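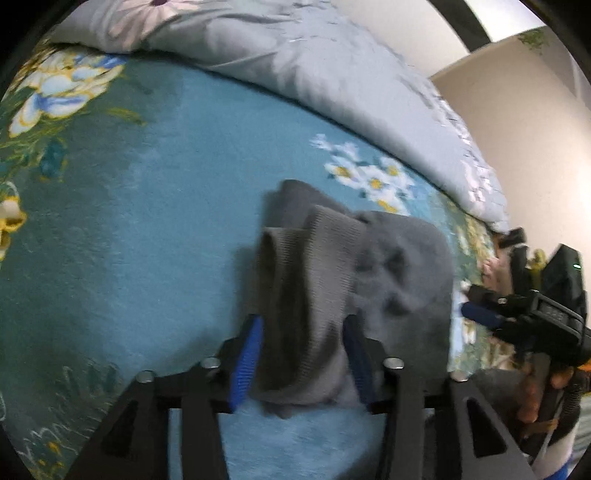

The Boat That Got Sold Twice

So I'm sitting on the third bench of the Traltmont courthouse, the one with the split down the middle that pinches you if you lean wrong, and the man who sold me the boat is two seats over eating sunflower seeds out of his shirt pocket. Stellan Nygård. He nodded at me when he came in! Like we'd run into each other at the bakery!

I nodded back. I don't know why. My mother raised me to nod.

The boat was a 12-footer, aluminum, with a trailer and a motor that needed a new prop. I'd paid him in July, cash, in his driveway on Aguirre Road, and he'd written me a bill of sale on the back of a feed store receipt. It said "boat and trailer, paid in full," with his name underneath and no date. I didn't notice about the date. I was too busy thinking about perch.

He asked if he could keep it in his shed over the weekend while he found the title. Sure, I said. Monday I drove over with my hitch and the boat was gone, and so was Stellan, and his neighbor told me over the fence that a fellow named Barajas had hauled it off Sunday after church. He'd paid for it too. He'd paid more than I had, and I'll admit that stung in a way I can't really defend.

I figured Barajas was in on it. I had a whole speech ready for him. I called him up (he's in the book, under B, like a normal person) and got maybe four words into the speech before he started yelling at me, because he figured I was in on it. We yelled at each other for a good 45 minutes. By the end of it he was telling me about his knee.

Anyway, small claims. The form is two pages and the clerk charges you to file it, and then charges you again to have it mailed to the other guy. I wrote down $728, which was the price of the boat plus the filing plus a new hitch ball I'd bought special. Baltazar told me I'd never get the hitch ball. He'd filed his own claim, against both of us, to be safe. His sister did the same kind of form once against a roofer and she told him to name everybody. 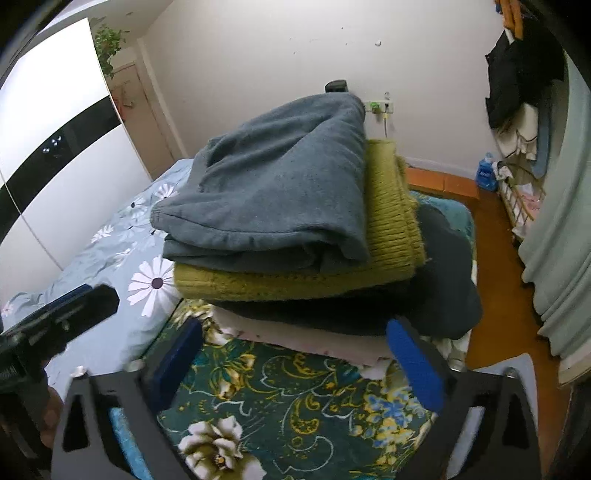 Which meant that when the judge finally called us up there were three of us standing at two tables, and she had to ask who was suing who. Baltazar put his hand up. I put my hand up. Stellan brushed seed shells off his shirt and sort of half put his hand up, and she told him to put it down.

She was a tired-looking woman with reading glasses on a cord and she wanted paper. Not one of us had enough. I gave her the feed store receipt. Baltazar gave her a real bill of sale, the printed kind from Luvico Office Supply, with the hull number and everything filled in nice in block letters. My heart went right into my shoes. She held the two up next to each other for the longest time.

"Mr. Nygård," she said, "is this your signature on both?"

He said it was.

"And which did you sign first?"

And you could see him thinking about it! He looked at me, then at Baltazar, like he was picking a puppy. Then he said he'd have to say the second one, which made the judge take her glasses off.

It came out in pieces after that. He'd sold it to me, and spent the money. He'd sold it to Baltazar to cover a payment up at Cavach Lake, on a cabin his wife didn't know about, and his wife, it so happened, was sitting in the back row with her purse on her lap. I hadn't noticed her until then. I don't believe he had either.

The judge took a recess. Stellan went out to the hall to talk to his wife, or to be talked to. Baltazar and I stood by the water fountain, which doesn't work, and watched the door.

I told him I thought I had the better claim, being first. I told him I'd read up on it. I said I was sorry, and that he ought to get every dime back from Stellan, but the boat was mine by rights and I meant to have it by the weekend. 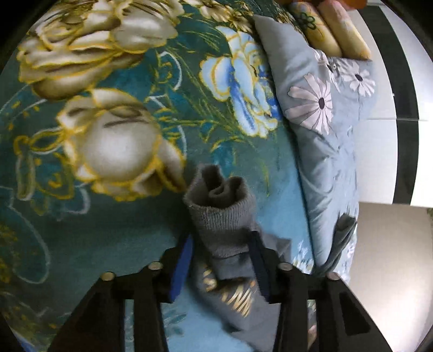

Baltazar said that was fine by him, I was welcome to it, only he'd sunk it in August.

I asked him to say that again.

He'd left the plug out. Backed it down the ramp, parked the truck, walked back with his sandwiches and there was just the rope. It was still down there, he said, in nine feet of water, you could see it on a calm day. He'd been meaning to bring it up but the timing never felt right, what with the lawsuit.

The bailiff stuck her head out and called our names. She got his right and mine wrong.

"You going to tell her?" I said.

"Are you?" said Baltazar, and held the door for me.

151 shares | 80 comments

Related stories
The Notary's Parrot
Fence Line, Part Two
What My Uncle Told the Deputy
Juror Number Nine Has a Question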